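Recueillir des données de ménage pour un robot : quelles règles pour les surfaces en bois foncé ?

Forum Zekard > Robotique de service > Bonnes pratiques

pestance_labo
Membre depuis février

Bonjour à tous,
Je prépare pour notre petit atelier une fiche de règles pour les démonstrations de nettoyage, filmées du point de vue de la personne, qui servent ensuite à entraîner un bras mobile. Il y a 23 séquences déjà faites et je vois que chacun travaille à sa manière : l'un rince l'éponge souvent, l'autre presque jamais, un troisième commence par le bord. Le plan de travail est toujours du même genre, un dessus brun foncé à veinage de bois, brillant, avec de la poussière claire, et l'eau dans un récipient jaune posé au sol.

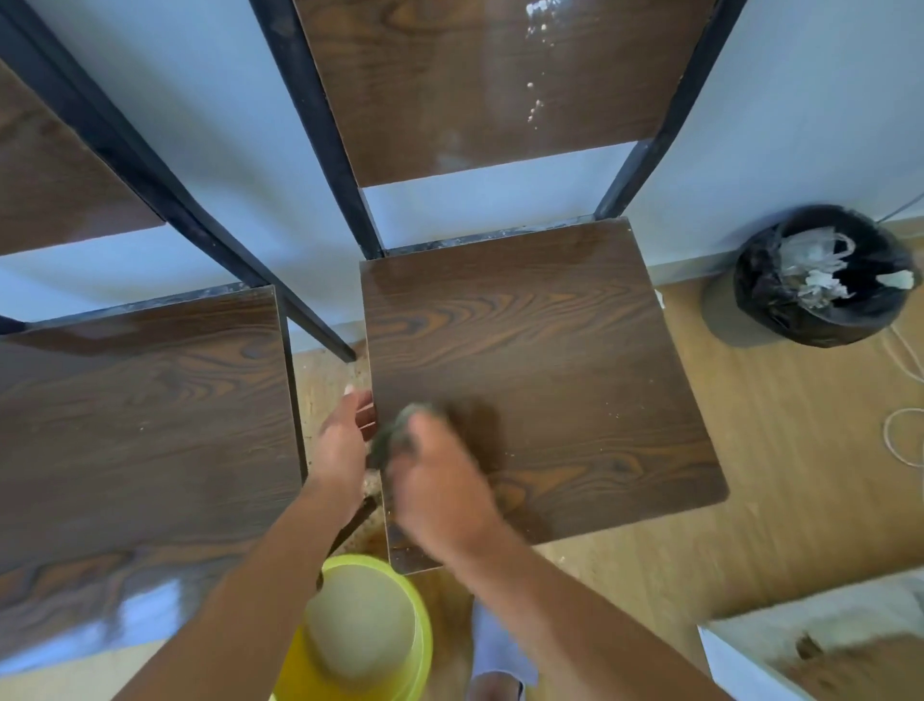

Je voudrais savoir jusqu'où il faut fixer le geste. Est-ce que la fiche doit imposer l'ordre des étapes et la position des mains, ou seulement l'état final ? Et pour les reflets, est-ce que vous avez une consigne ? Merci d'avance, et pardon si le sujet est déjà traité, je n'ai rien trouvé avec la recherche.

mukmont
Réponse acceptée

Bonjour,
Chez nous la fiche tient en 2 pages et elle sépare ce qui est obligatoire de ce qui est libre. Je vous donne l'essentiel.

Obligatoire : dépoussiérer à sec avant de mouiller, sinon la poussière devient une pâte qui reste dans les angles. Garder les deux mains visibles pendant le frottage et pendant l'essorage. Essorer au-dessus du récipient, jamais au-dessus du sol stratifié. Ranger les câbles loin de l'eau - c'est une règle de sécurité et elle passe avant toutes les autres. Une séquence où l'eau touche une prise est arrêtée et signalée.
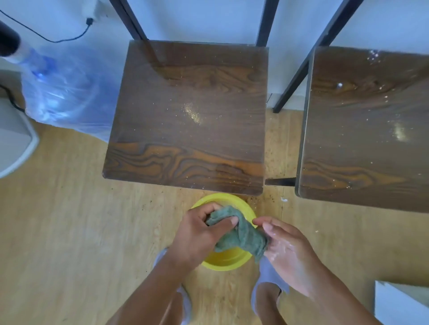
Essorage du chiffon au-dessus de la bassine jaune.

Libre : la main qui tient l'éponge, le sens du frottage, le nombre de rinçages. Si vous fixez tout cela, le modèle apprend un seul geste et il se perd dès que la surface est placée autrement. Nous avons fait cette erreur au début, et il a fallu recommencer une grande partie du travail.

Pour les reflets, nous ne les supprimons pas. Nous demandons seulement de noter « surface brillante » dans l'étiquette, et de faire 8 séquences par type de surface avec une lumière différente. Pensez aussi à écrire l'état final de façon vérifiable : « plus de particules claires sur le dessus » est mieux que « propre ».

stelmakh_robo

Il faut juste filmer plus. Avec 2 000 séquences les différences entre personnes ne comptent plus.

pestance_labo

Merci mukmont, la séparation obligatoire / libre m'aide beaucoup. Pour 2 000 séquences nous n'avons pas les moyens, hélas. Une précision encore : l'essorage, vous le coupez en étape séparée ou vous le laissez dans le nettoyage ?

mukmont

Étape séparée, avec sa propre étiquette. Elle commence quand le chiffon quitte l'eau et elle finit quand il touche de nouveau la surface.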